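20/10/2018 – student robotics club, small objects group

Started at ten with the sorting list from last time. The task stays the same for the December demo day: pick one small thing, put it into the box or take it out, do not disturb the neighbors. We want 200 good runs with the hand gripper before we teach anything to the Tuson arm. After this morning we have 100 that I would keep.

Jaw speed was set to 30 in the Balogh controller. At the higher setting the fingers arrive before the wrist has stopped and light objects jump. I wrote this also in the shared sheet, please do not change it back without a note.

Run 1923 has the wrong label, it says "place" and it should be "pick". I corrected it in the sheet but not yet on the disk.

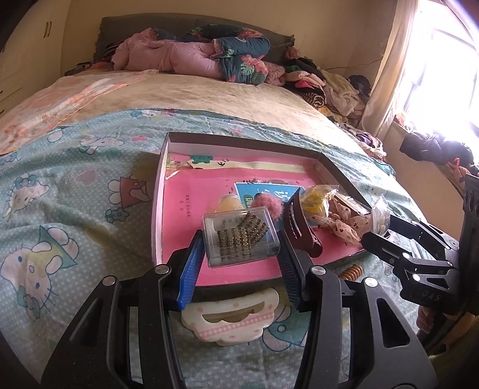
Grip width is still our weak point. The program Lullari gives one number for every object class, and for hair accessories one number is not enough. A scrunchie accepts almost any width, you can squeeze it and it comes back. The small clear plastic box between the blue bristled pads is a different case, it has hard walls and it does not forgive. I propose two classes, soft and hard, and for the hard ones we measure the width first and write it down. The claw clip goes to hard also, although its shape changes with the side you take it from.

Clear plastic is the second problem. The detector from Fulex finds the edges well on dark things and poorly on transparent ones, mostly when the light comes strong from a window. I tried a lower threshold and got more false edges on patterned cloth – not a good trade. Better to label the transparent objects by hand for now.

Battery lasted the whole session. One screw on the left finger was loose at the end, tightened, no glue.

To do:
copy the runs to the second disk
fix label of 1923 there
new column "soft/hard" in the sheet
ask if we can have the room one hour longer before the demo
spare pads, same type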